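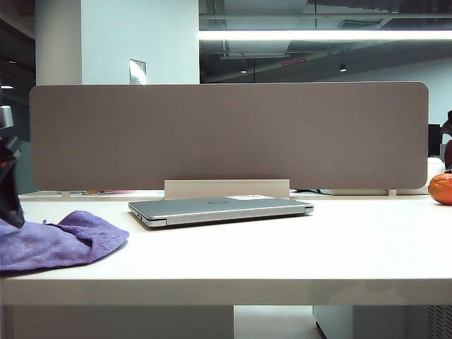
Welche Posten gehören in das Budget für den ersten Arbeitsplatz? Neben dem Arm selbst die Greifer, ein Satz Ersatzfinger, die Tischbefestigung und die Einweisung durch Lideck.

4.2 Bedarf planen und bestellen

1. Arbeitsplätze festlegen. Pro Tisch ein Steuergerät einplanen.
2. Verbrauchsmaterial für 6 Monate ansetzen: 20 Fingerpolster je Greifer.
3. Für Kabel und Kleinteile 400 Euro pro Tisch zurückstellen - Versand ist darin nicht enthalten.
4. Bestellliste an Randi Bakke, Lager Holemar, senden.

Hinweis: Bestellungen nach Ende August werden erst im Folgejahr berechnet.

Vorsicht: Netzteile der Baureihe Åberg nicht an Steuergeräten von Lallitz betreiben. Beim Nachkauf das Typenschild vergleichen.

Zuletzt aktualisiert: 2024-11-21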